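Spring cleaning, the lazy way

Hello again, and thanks for all the replies to the last newsletter (I'm still working through them, I promise!). A lot of you wanted to know how I get the house ready for spring without losing a whole weekend to it, so here goes, and please keep in mind that I am not a tidy person by nature.

I used to do it all in one go. I'd get up early, drag everything out of the closets, run out of steam by lunch and then sleep next to a mountain of sweaters. These days I set a timer for 24 minutes, put on the radio and stop when it rings, even if I'm halfway through a drawer. Two rounds a day is plenty. The kitchen took me most of a week this year and I didn't mind one bit.

I start with the windows and anything else made of glass, mainly for the morale boost. You get a lot of sparkle for very little work! My recipe is plain white vinegar and water in an old spray bottle, half and half, and a soft cloth that has been through the wash so many times it has no fuzz left to give. Spray the cloth and go easy, or you get drips running down into the edges. With a tall mirror I hold on to the side with my other hand so it stays put, and I leave the bottom bit for last, when I'm down on the floor anyway doing the baseboards.
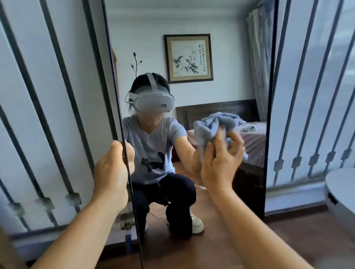
What I bought (and what I didn't)

I tried the Barkidora scrub brush a few of you wrote in about and I like it, mostly for the long handle. It gets behind the bathroom faucet, where I had frankly given up. I skipped the matching caddy. It costs 26 dollars and I already own a bucket.

The shelf liner came from Lindemann, the hardware store by the post office, and they cut it to length for you if you ask. Bring your measurements, though. I guessed, and had to go back with my tail between my legs.

Next up is the hall closet, which I have been putting off since September. There's a box in there marked "cords" and I'm a little afraid of it. If you have a good system for cords, write and tell me, and I'll put the best ones in the next issue.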